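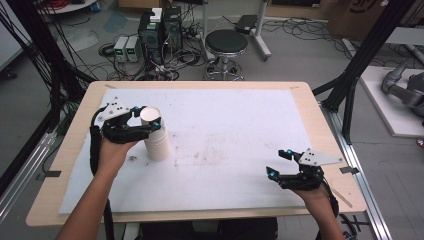 종이컵 정리 얘기 좀 길게 해도 되나요ㅋㅋ 요새 제 머릿속 지분 1위가 이거라서요. 주방 수납은 다들 열심히 올리시는데 종이컵은 왜 아무도 안 다루는지 모르겠어요. 저는 예전엔 봉지째 서랍에 쑤셔 넣는 사람이었는데 요즘은 무조건 꺼내서 세워요. 하얀 무지 컵을 쭉 겹쳐서, 입구는 위로, 넓은 판 위에 탑처럼 딱. 테두리가 촘촘하게 줄무늬처럼 쌓이는 게 은근 예쁘지 않나요? 저 이거 보고 있으면 마음이 편안해져요

시작은 Hileo에서 산 묶음이었어요. 3,749원. 쿠폰 먹여서 나온 이상한 가격이라 아직도 기억함. 싸다고 좋아서 샀는데 집에 와 보니까 놓을 데가 없더라고요. 찬장은 머그컵이 다 차지했고 서랍은 높이가 안 맞고

그래서 처음엔 눕혀 놨어요. 눕히면 굴러갑니다ㅋㅋㅋ 싱크대 위에서 한 줄이 통째로 데구루루 굴러서 설거지통에 입수한 적 있어요. 밤에 혼자 그거 건지면서 좀 서러웠음

젖은 종이컵은 말려도 예전 그 컵이 아니에요. 바닥이 울고 테두리가 슬쩍 풀려요. 아까워서 씨앗 모종 컵으로 썼는데 그건 또 나름 괜찮았어요. 바질 잘 컸습니다(이 얘기는 나중에 따로 할게요)

다시 본론. 세워두기로 마음먹고 나서 제일 먼저 부딪힌 게 입구를 위로 할 거냐 아래로 할 거냐였어요. 이거 의외로 사람마다 완전 갈려요. 저희 집에서도 갈립니다

아래로 엎어두는 쪽은 먼지 얘기를 해요. 맞는 말이죠. 안쪽에 먼지 안 들어가고, 넓은 쪽이 바닥이라 덜 넘어지고. 높이 쌓을 거면 솔직히 이쪽이 튼튼해요

근데 저는 위로 파예요. 컵 하나 뺄 때 엎어놓은 건 바닥 쪽을 잡고 비틀어야 되는데 꼭 두 개가 같이 딸려 나오거든요. 위로 둔 건 맨 위 컵 테두리만 살짝 집으면 쏙 나와요. 그 쏙 하는 느낌 때문에라도 못 바꿈

대신 맨 위 컵은 늘 뚜껑 역할이라고 생각해요. 며칠 안 썼으면 그 컵은 물감 풀 때 쓰거나 연필 꽂아두고 그 다음 컵부터 마셔요. 좀 유난인가요? 유난 맞는 것 같기도 하고

그리고 바닥! 바닥이 진짜 중요해요. 원목 상판에 바로 세우면 문 쾅 닫을 때마다 조금씩 움직여요. 제가 이것저것 깔아봤는데 폭신한 하얀 폼 시트가 제일 나았어요. 컵도 덜 미끄러지고 내려놓을 때 소리도 안 나고

단점은 하얀색이라는 거ㅎㅎ 가운데 쪽이 금방 거뭇거뭇 갈색빛으로 때가 타요. 사진에도 그대로 나왔네요. 저는 얼룩을 발견하면 하루쯤 신경 쓰다가 포기하는 편입니다

폼은 박박 문지르지 마세요. 매직블록으로 밀었다가 표면이 보풀처럼 일어나서 그 자리만 더 까매졌어요. 미지근한 물에 주방세제 한 방울, 부드러운 천으로 톡톡. 완전히 하얘지진 않는데 덜 지저분해 보이긴 해요

상판보다 조금 작게 재단하는 것도 추천해요. 나무 테두리가 사방으로 살짝 보이게요. 딱 맞게 자르면 모서리가 들떠서 소매에 자꾸 걸려요. 저는 한 번 크게 잘랐다가 다시 줄였는데 칼질이 삐뚤빼뚤해서 그쪽은 벽으로 붙여놨어요

컵 용량 얘기도 해야 되는데. 저는 Zevberg에서 나온 199ml짜리를 제일 오래 썼어요. 왜 200이 아니고 199냐고 물으시면 저도 몰라요ㅋㅋ 믹스커피 한 봉지에 물 적당히 부으면 딱 맞고 손님용으로도 무난해요

Thibodeaux 것도 써봤는데 컵은 도톰하니 좋은데 너무 꽉 겹쳐져 있어서 뺄 때마다 실랑이를 했어요. 꽉 낀 컵은 테두리를 잡아당기지 말고 묶음을 두 손으로 살살 돌려주면 공기가 들어가면서 빠져요. 급하다고 확 당기면 찌그러짐. 제가 다 해봤어요...

아 집을 때 힘 조절도요! 종이컵은 허리를 잡으면 우그러지고 위쪽 테두리를 잡으면 버텨요. 말려 있는 부분이 은근히 단단하거든요. 한 묶음 통째로 옮길 땐 한 손은 윗테두리, 한 손은 밑바닥을 받치세요. 윗부분만 들고 가다가 아래쪽 컵들이 우수수 빠지는 거 두 번 겪고 배웠습니다

높이는 욕심내지 마시고요. 제 기준은 팔꿈치를 식탁에 올렸을 때 손끝보다 낮게. 과학적 근거 없음. 그 이상 올리면 고양이 있는 집은 하루를 못 버텨요(저희 집엔 없는데 놀러 온 고양이가 증명하고 갔어요)

봉지에 남은 컵은 어떻게 하냐고 댓글 주신 분! 저는 봉지 입구를 접어서 빨래집게로 집고 찬장 제일 위 칸에 세워 넣어요. 습한 여름엔 싱크대 밑은 피하시는 게 좋아요. 냄새가 배더라고요. 작년 장마 때 하수구 향 커피 마셨어요

디스펜서 사라는 분들도 많았는데요. Drokcombe 벽걸이형 써봤습니다. 5개월 쓰고 뗐어요. 편하긴 엄청 편해요. 근데 컵 지름이 조금만 달라도 안에서 걸리거나 두 개씩 떨어지고, 투명 통 안쪽 닦는 게 너무 귀찮아요. 한 종류만 쭉 쓰는 사무실이면 좋을 듯

떼고 나니까 벽에 양면테이프 자국이 남아서 달력으로 가려놨어요. 달력은 아직 6월입니다

그리고 그냥 꺼내두니까 좋은 점이 하나 더 있는데, 컵이 줄어드는 게 눈에 보여요. 탑이 낮아지면 아 요즘 좀 막 썼구나 싶고, 그때부터 머그컵 꺼내게 돼요. 서랍 속에 있을 땐 언제 다 썼는지도 몰랐어요

집에 저만 있을 땐 거의 머그컵 쓰고요, 종이컵은 손님 오거나 그림 그릴 때, 나사 같은 자잘한 거 잠깐 담아둘 때 써요. 가구 조립할 때 종이컵에 나사 종류별로 담아두면 진짜 편해요. 컵 겉면에 볼펜으로 부품 번호도 쓸 수 있고! 무지 컵을 고집하는 이유의 절반은 이거예요

무늬 있는 컵도 사봤죠 당연히. 하나씩 보면 귀여운데 겹쳐 세우면 무늬는 하나도 안 보이고 맨 아래 컵만 혼자 화려해요. 하얀 컵은 쌓아놓으면 쌓아놓을수록 깔끔해서 결국 돌아왔어요

한 번 쓴 컵 헹궈서 도로 꽂아두는 것만은 하지 마세요. 겹치면 안에 물기가 갇혀서 위아래 컵까지 눅눅해져요. 다시 쓸 거면 따로 두기. 저는 창틀에 엎어놓고 물감용으로만 씁니다

다음엔 컵 뚜껑 보관 얘기할게요. 뚜껑은 아직 답을 못 찾았어요. 납작해서 만만해 보이는데 세우면 쓰러지고 쌓으면 서로 물고 안 놔줌. 좋은 방법 있으신 분 댓글로 제발 좀 알려주세요

아 그리고 폼 시트 두께 물어보신 분들, 저 포장 버려서 정확히는 모르겠어요. 손톱으로 눌렀을 때 천천히 올라오는 정도면 돼요. 너무 푹신하면 컵이 기울어요

마음에 들어요 204 · 댓글 보기 · 공유하기

태그: 살림기록, 주방수납, 종이컵

더 나은 이용 환경을 위해 쿠키를 사용합니다. 계속 이용하시면 쿠키 사용에 동의하신 것으로 봅니다. 동의 | 설정 변경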